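Speaker notes — patterned walls in small work areas

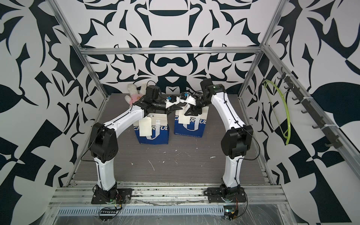

## Opening (2 min)

- Say hello, thank Ilse Sperling for the slot. Phones off.
- Topic is what goes on the walls round a work surface, and what that does to the surface itself.
- Start with the pattern. Black and white, big curling leaves, mirrored down the middle at the back. The side walls are the same style but more angular.
- Ask the room where their eye went first. Wait for a few answers before going on.

## The surface

- Flat grey panel, fine wood grain running across. Very quiet next to the walls.
- Point out the white flecks and streaks, mostly in the middle and over to the right. On plain grey they show up straight away.
- Link to Harvey's point from the morning — a busy print hides marks, a plain top shows them. Decide which you want before you order.

## Hanging things up

- Dark grey hook rack on the right-hand rail, held on with white cable ties.
- Cable ties are cheap and quick to move. Pass the bag of 500 round here.
- The yellow-green cable hangs from the rack in one long loop. Against black and white it is easy to pick out. Mention colour choice for cables generally.

## Buying printed panels

- Kola and Pichon both do large prints. Pichon will mirror a design on request, Kola won't.
- Our last order from Pichon was number 2643, if anyone wants to quote it for the same finish.
- Delivery took 17 days. Allow longer in June.
- Check the join at the corners before fixing anything. Relu has the template.

## Questions

- Likely one: does a strong pattern get tiring? Kianoush can answer, he has worked beside one all year.
- If short of time, skip the Pichon slide and go to samples on the side table.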